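Textbooks > Home and Daily Living > Keeping House, Book One > Chapter 6

We use cookies to remember your page and your reading settings. Accept / Manage

Chapter 6
Small Things by the Door

I own far too many umbrellas. I didn't set out to collect them. I'd get caught in a downpour, run into the nearest drugstore, come home with a new one, and drop it on the hall shelf on top of the last one. By the time I started teaching this course I could open my closet and have an umbrella land on my foot, which happened more than once, and still leave the house without one!

So that's where we'll begin this chapter. The first five chapters dealt with big stuff (beds, kitchens, the laundry, that awful stretch on moving house) and I know some of you have been waiting for something you can finish in an afternoon. Entryway storage is it. We'll get to gloves, keys, dog leads and mail later on, but umbrellas come first. If you can store an umbrella well you can store nearly anything that's long, slippery and has a strap on it.

A word about what I mean by a compact umbrella. I mean the kind that folds down short, usually with a shaft that slides into itself, and that you could carry in a bag. The long kind with a hooked handle is a different animal and belongs in a stand, and I'll come back to it in section 6.4. Compact ones are trickier. They roll. They unwrap themselves. They slide under the winter hats and stay there until July.

My old system was a basket. Everything went in lying down, and whatever I wanted was at the bottom. My friend Rocío Villalobos, who taught this course before me and whose handwriting is still all over my lesson notes, looked at that basket once and told me to stand them up. "You don't lay your pencils flat in a bowl," she said. Well, I did, as it happens, but I took the point.

What you want is a bin with at least one divider in it, deep enough that an umbrella can lean on the wall without tipping out. Mine's from Sevesier and the students' bins are mostly Kurkon, and I can't say I've noticed much difference between them. White or clear is nice in a dark closet. Stand the umbrellas side by side with the handles or end caps up, and the ones you use most go at the front. Behind the divider you can be a bit looser, so that's where I'd put the spares and the odd cases that don't belong to anything else.

Color does a lot of work for you too. With three in a row, say a black one, a lavender one and a mint green one, you never have to read a label or pull anything out to check. If your household owns four black umbrellas (mine did for years) tie a bit of ribbon on each loop. Speaking of loops, leave them up where your fingers can find them. A thin cord that has slipped down between two canopies is a nuisance to fish out, and people end up yanking on the fabric.

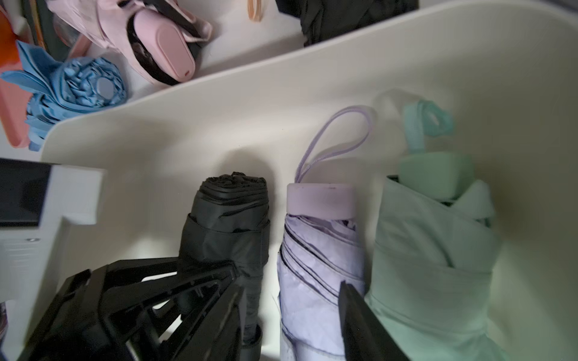
6.1 Before it goes in the bin

Let it dry! I could fill the whole chapter with this one. Open the umbrella all the way, set it on a bathroom floor or over the tub, and leave it overnight. A canopy that's folded up damp gets a sour smell, and then everything next to it gets the smell as well. I once lost a perfectly good wool scarf that way.

When it's dry, close it and give it a gentle shake so the panels hang free. Then:

- Hold it by the handle with the tip pointing down and pull each panel out flat, one at a time, going around.
- Wrap all the panels in the same direction. Most straps tell you which way, as they only reach the fastener from one side.
- Smooth from the handle toward the tip with your palm as you go. Don't squeeze.
- Fasten the strap snugly around the middle. If it won't close, unwrap and start over.

Some wrinkling near the ends is fine, and I've never met a compact umbrella that folded up without any. What you're after is a bundle that holds its shape standing up.

6.2 Sleeve or strap?

Students ask me this every single year. The little fabric sleeve that comes with an umbrella is great in a bag and a pain in a hallway. I keep sleeves on the ones that travel and take them off the ones that live by the door. If you do take them off, fold them and keep them together in the back of the bin, or they'll drift off to wherever socks go. Any umbrella whose strap has stopped holding should keep its sleeve on full time.

The Panicker hook rail is another choice, and I'll admit I was very taken with it for a while. You hang each umbrella up by its loop. It looks lovely for a week. Then somebody hangs a tote bag on top and you're back to hunting. If you live alone, go ahead and try it!

6.3 Try it at home

Pull out every compact umbrella you own, including the ones in the car and under the bed. Open each one. Anything with a snapped rib goes in a repair pile, and if you haven't repaired it in 2 weeks, let it go. Wrap and fasten the rest, then stand them in a bin or even a deep shoebox with a strip of card across the middle.

Write 200 words on what you found and where you put it, and sketch your bin from above with each umbrella marked by color. Bring the sketch with you, as we'll be swapping them in the gloves and scarves session. If you can't get hold of a bin, the Clistum drawer dividers we used in Chapter 4 will slot into most cardboard boxes with a little trimming.

Long umbrellas and stands are next, so measure the space behind your front door before you turn the page.

400 shares | 2 comments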